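Hospitality tickets for a race weekend — pay the extra or sort it ourselves?
Posted in Motorsport Travel by plidgate_pete

Hi all, hoping someone has been through this. There are 4 of us going to our first race abroad next season and we can't agree on how to do it. One of the group has found a package through a firm called Hendis, with hospitality seats, lunch and drinks all day, a transfer from the hotel and a pit lane walk. It comes to 2,000 each before flights. The other half of the group want plain grandstand seats and a flat in town, and to spend what's left on decent dinners.

I've been sat at the table all evening with the brochure and a calculator and I'm no nearer deciding. 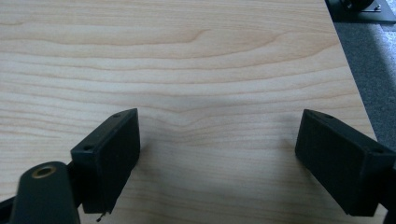 What bothers me most is that the Hendis price only says "premium viewing area", with no stand name or seat number. Is that normal? And does the pit lane walk really happen, or is it one of those things that gets dropped on the day? We'd need to pay the deposit by the end of November, so I've got a bit of time but not loads.

ragab_corner
Don't do it mate. Grandstand every time. Take a cushion and ear plugs.

minness_miles
I've done it both ways, so here's my tuppence worth. We went with a package the first year and I loved it (the lunch alone nearly finished me off!) but I was glad I'd asked a lot of questions first. Get them to put the stand name in writing before you hand over any money. "Premium viewing area" can mean a lovely terrace on the main straight or a tent behind a corner where you watch it all on a telly. If they won't tell you, I'd walk away.

On the pit lane walk, ours went ahead but it was at 8 in the morning and the coach left the hotel well before breakfast, so two of our lot slept through it. Ask what time it is and whether it's on race day or the day before. 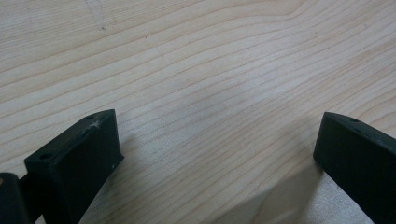 Pale wooden surface with wavy grain, a black gripper finger at each side

The year after, we booked our own seats and stayed a short train ride out, and it was a good bit cheaper. The downside was getting back after the race — the queue for the station was 2 hours and there wasn't a bench in sight. With a package you just climb on your coach, though you still sit in the traffic like everyone else.

If it's your first one and you can all afford it without wincing, I'd say go for it. If anyone's stretching to pay, get the grandstand seats.

hendis_no_more
Check the refund terms as well. I booked with a different lot and when one of us dropped out they kept the whole deposit, and they wouldn't let us change the name on the ticket either. Took 12 emails to get a straight answer out of them. Pay by credit card whatever you decide.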